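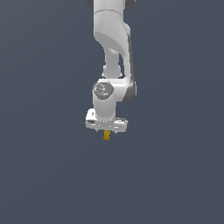 White arm, plain blue-gray background (rendered).

Jillcombe Armorial Table: data card

Summary

The table holds 193 entries for coats of arms, crests and mottoes recorded under families of the Jillcombe district. Each entry gives a surname, the blazon as found, a normalized blazon, and the place the family is said to come from. The text is English with the usual Norman French terms left in.

Sources

Entries were keyed from 3 manuscript rolls, cited in the source field as J1, J2 and U1. J1 and J2 are parish compilations. U1 is the Urgate roll, a later copy with its own spelling habits. Where two rolls disagree, both readings are kept as separate rows with the same family_id.

Fields

family_id: integer, stable between releases
surname: headword form, modern spelling
variants: semicolon-separated, may be empty
blazon_raw: as written, abbreviations not expanded
blazon_norm: tinctures spelled out, lower case
crest: free text
motto: original language, no translation
seat: place name as given in the source
source: J1, J2 or U1
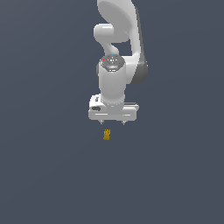

Normalization

"Arg." becomes argent, "az." becomes azure, "erm." becomes ermine. "Proper" is kept and never resolved to a color. Charges are left in the order of the source, even where modern practice would move the chief to the end. Marks of cadency go in blazon_norm only if the source places them on the shield.

Origin claims

The seat field repeats what the roll says. It has not been checked against land records. Several families claim descent from a Norman companion with no supporting deed, and the Gatti entry gives an Italian origin that appears in U1 only. Treat these as statements made by the compiler of the roll.
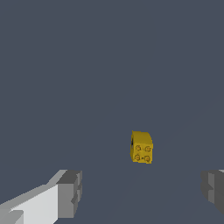
Known problems

Damage to J2 leaves 4 blazons incomplete. Missing words are shown as [...] in blazon_raw, and blazon_norm is blank for those rows.
The motto "Follow" is listed under two unrelated surnames. Both rows are correct to source.
Long s was read as f in early keying. Most cases are fixed; report any that remain with the family_id.
Line breaks inside crest are stored as a single space.

File format

UTF-8, tab-separated, one header row, no quoting. Sort order is family_id, then source.

Versions

Version 3 adds the variants field and drops the old notes column. Row numbers from earlier versions should not be cited. Use family_id with the source code, for example 41/U1.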